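작업 노트 / 2월, 화요일 오후
건: 니트류 보풀 및 섬유 이염 비교, 세제 변경분

지난번 조건 그대로 Momska 액상에서 Lenance 중성으로만 바꿈. 욕비, 수온 설정은 동일. 투입량은 시편 200 g당 6 ml. 탈수는 두 단계 낮춤. Harnus 드럼은 저속 구간에서 편심 보정이 길어 실제 가동 시간이 표시보다 늘어남. 타이머 값 쓰지 말고 로그 값으로 적을 것.

1차: 아크릴 혼방, 회색. 세탁망 사용. 필터 잔류물 118 mg. 이전 세제 때와 차이가 크지 않아 판단 보류.
2차: 같은 원단, 세탁망 없이. 필터 잔류물 증가. 건조 전 계량을 빼먹어서 수치는 버림. 다음에 다시.

Lutfa Bandara 의견: 세제보다 헹굼 수위 영향이 클 것. 수위를 고정하고 헹굼 횟수만 바꾼 조를 따로 만들자고 함. 동의. 시편 재단은 Gamage 원단 남은 것으로 가능하고, 폭은 40 cm로 통일. 가장자리 오버록은 같은 실로 처리. 지난번에 실이 섞여서 잔류물에 색사가 나왔음.

건조는 전부 평건조. 옷걸이 건조분은 어깨 처짐 때문에 치수 비교가 안 되어 제외함. 치수는 목둘레, 총장, 소매장 순으로 기록하고 소매는 당기지 않은 상태에서 잴 것.

저울 영점이 오전과 오후에 조금씩 다름. 문 옆에서 안쪽 작업대로 옮김. 방풍 커버 주문 필요.

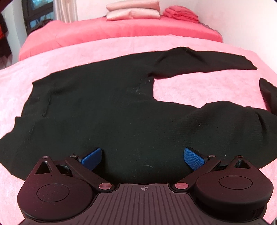
이염 평가는 색차만 보고 있었는데, 부착 섬유를 같이 기록하지 않으면 어두운 색 시편에서 놓치는 것이 많음. 밝은 색 시편은 같은 양이 붙어도 육안 등급이 거의 안 변함. 검은색 긴소매 니트의 경우 소매와 몸판이 만나는 곳 바로 옆에 밝은 보푸라기가 모여 있는 정도만으로도 눈에 들어옴. 분홍 플리스 담요처럼 부드러운 기모 원단 위에 펼쳐 놓는 것은 평가용으로 부적합하므로, 판정은 무기모 평직 백포 위에서 하고 주름과 접힌 부분을 편 다음 등급을 매길 것. 점착 테이프 채취 위치는 몸판 중앙, 소매 연결부, 밑단으로 고정. 테이프 폭은 아직 미정, Lutfa와 협의 후 기입.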